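Folding and Sorting Helper for Clothes, Part Time, Curnden

Killitz is a small company for second-hand clothes, and we are looking for one more person for our sorting room in Curnden, starting in July. The work is 25 hours per week, in the morning from 7:30. Our team has eight people and most of us have been here for several years.

Every garment that comes to us is laid on a table, made flat, checked on both sides and folded to the same size. T-shirts are the biggest part of it. In a normal week we receive 2000 pieces, and before the summer it can be more. You will learn our way of folding in the first days, and one colleague will stay next to you until you feel sure. 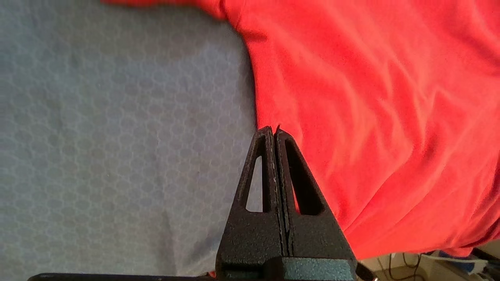

Your Tasks

Lay out rumpled T-shirts and other clothes, and smooth the creases by hand
Look for stains, holes and open seams at the sleeves and the hem
Sort by color, size and kind of fabric
Fold and stack, then put the stacks in the correct shelf
Write the number of finished pieces in the list at the end of the shift

What We Expect

You do not need a diploma or experience in a shop. You should like quiet and exact work, see colors well, and be able to stand for a longer time. Simple English is enough to read the labels and to talk with the team.

What We Offer

A contract for one year with the possibility to extend it, a bus ticket for the month, and 450 dollars extra in December. Bus 53 stops in front of the building.

Please send a short letter and your resume to the Killitz office, Merkow Street, Curnden. Write "Sorting Room" on the envelope. We answer every letter, but it can take us two weeks.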